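Notes > Renting > Deposits

Reading time: 2 min

The lease on the flat in Radberg ended in June, and the deposit came back 31 days later, one day over the limit written in the contract. The amount was short by 80. The agent, Rajput Lettings, listed the deduction as "cleaning, general" with no breakdown.

My deposit was 500, held by the agent under a clause that allows deductions for damage beyond normal wear. The clause does not define normal wear. It refers to a check-in report, which I had signed and kept.

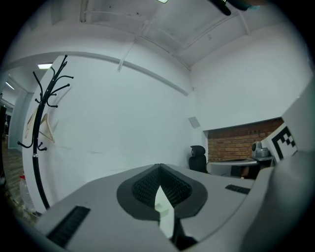
The check-in report ran to nine pages, one per room plus the meter readings. Under "kitchen" it recorded grease on the extractor hood and a stain inside the oven door. Both items appeared again in the check-out report, in almost the same words. The second report described them as new.

I put the two reports side by side in a spreadsheet, with a column for the room, one for the item and one for each report's wording. It took an evening. Most rows matched. Two did not, and one of those was a curtain hook I had replaced myself.

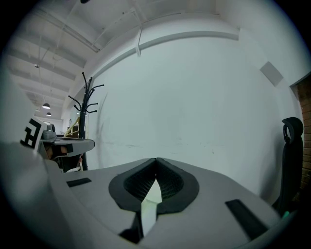

Siltard, July

I have moved since then, to a smaller place two streets from the Grandale tram stop. The dispute went in by email from here. I attached the spreadsheet, both reports and the relevant page of the lease, and asked for an invoice for the cleaning. The agent's reply quoted the clause again and attached nothing.

The second email was shorter. It asked for the invoice or the 80, and gave a date. The money arrived four days before that date, without a covering note.

For the new lease I changed the order of things. I wrote my own check-in list before reading the agent's, then compared them. Mine had roughly 30 items that theirs left out, mostly scuffs on door frames and a cracked tile behind the washing machine. The agent added them as an appendix and both of us initialed it.
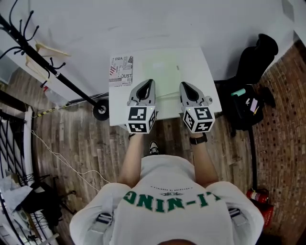 At the white table, both hands in use.

The spreadsheet template still has the old room names in it. I will clean it up and post it with the next entry, which covers meter readings and the overlap week when both places were being billed.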